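Projet de deuxième année, robotique et systèmes embarqués
Rapport final : planification et perception pour la manipulation de tubes transparents à deux bras

1. Contexte

Notre groupe a repris en septembre le code laissé par la promotion précédente, un empilement de scripts baptisé Do. Do savait faire bouger un bras d'un point à un autre, et c'était à peu près tout. Notre objectif était d'en tirer une vraie chaîne logicielle, capable de saisir un tube à essai, de le placer dans un portoir et de le faire sans jamais toucher le reste du poste. Nous avons appelé cette chaîne Ornholm. Elle comprend un module de perception (Findoten), un planificateur de trajectoires et une petite interface de rejeu qui nous a sauvés plus d'une fois !

Le sujet nous a tout de suite plu. Un tube en verre, un portoir en acrylique : presque tout ce qui compte pour la tâche est transparent, et la caméra de profondeur voit au travers avec un aplomb remarquable.

2. Perception

La première version de Findoten cherchait les tubes dans le nuage de points. Sur un tube vide, il n'y avait pratiquement rien à trouver, et sur le portoir les trous apparaissaient et disparaissaient d'une image à l'autre. Nous sommes donc passés à une segmentation sur l'image couleur, entraînée sur 3000 images de synthèse et affinée avec 446 images réelles annotées à la main (deux week-ends entiers, mais quel bond en qualité ensuite).

Les trous du portoir sont traités à part. On détecte les ellipses des bords, on ajuste dessus le modèle connu de la grille, et on obtient la pose du portoir même quand une pince en masque une partie. C'est le morceau de code dont nous sommes le plus fiers. Les reflets sur les bords, qui nous gênaient tant au début, servent maintenant d'indices à l'ajustement.

3. Planification

Le planificateur travaille avec les deux bras dans un même espace de configuration. Les objets fixes du poste sont représentés par des volumes simples : une boîte pour chaque montant du support de pipette, un cylindre pour la traverse, un cône pour le bas de la pipette. Ce dernier volume nous a donné du fil à retordre, car avec une marge trop large le planificateur refusait toute approche vers l'arrière du portoir, et avec une marge trop faible il passait beaucoup trop près à notre goût. Nous avons fini par rendre la marge dépendante de la vitesse, une idée toute bête qui marche très bien.

La descente du tube est une phase séparée. L'orientation est contrainte à la verticale, la vitesse est réduite, et le contrôleur passe en mode souple dès que le fond du tube atteint la hauteur de la plaque supérieure.

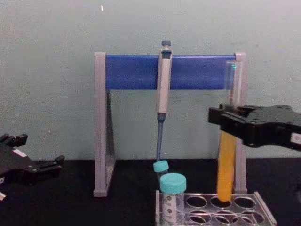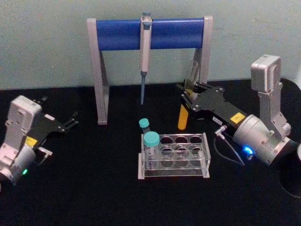
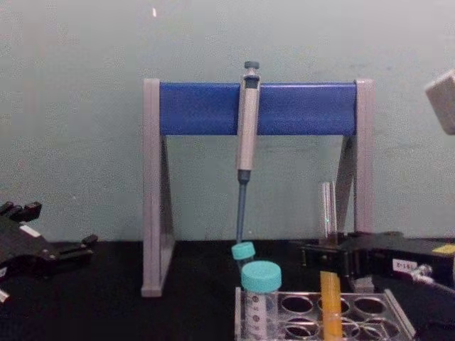

Figure 4. Le poste à deux bras, avec le support de pipette et le portoir en acrylique, sous trois vues. Sur les deux premières, la pince droite tient un tube à contenu jaune ou orangé.

4. Essais

Nous avons lancé 118 essais de dépose avec la version finale. L'essai est compté comme réussi si le tube se trouve dans le trou demandé et si aucun contact n'a été signalé avec un autre objet. 23 essais ont échoué. En rejouant les journaux, nous avons vu que la plupart des échecs venaient d'une erreur d'inclinaison du tube dans les doigts au moment de la prise : la position du fond est alors calculée à partir d'un axe faux, et le tube bute sur le bord du trou.

Les autres échecs sont des dépassements de temps du planificateur. Ils surviennent surtout quand le bras gauche reste avancé près du portoir, ce qui ferme le passage. Un simple retrait du bras inactif avant chaque planification devrait suffire, mais nous n'avons pas eu le temps de le mesurer proprement.

L'outil de rejeu mérite un paragraphe à lui. Il synchronise les images, les positions articulaires et les décisions du planificateur sur une seule ligne de temps, que l'on parcourt image par image. Au départ c'était un script de dépannage écrit en une soirée, et tout le groupe s'en sert désormais tous les jours. Le groupe Taltton, qui travaille sur la préhension souple, l'a déjà adopté et nous a renvoyé deux corrections, merci à eux !

5. Ce qui reste à faire

- Estimer l'inclinaison du tube après la prise, par une seconde passe de segmentation sur la partie visible au-dessus des doigts.
- Remplacer les marges réglées à la main par des valeurs issues de la calibration.
- Ajouter la prise de la pipette, dont le modèle 3D est prêt mais pas encore branché au planificateur.
- Nettoyer la configuration de Do, où il subsiste des chemins de fichiers absolus.

Le dépôt a été figé le 13 juillet pour la remise. La branche de développement reste ouverte et nous comptons bien continuer à y pousser du code à la rentrée.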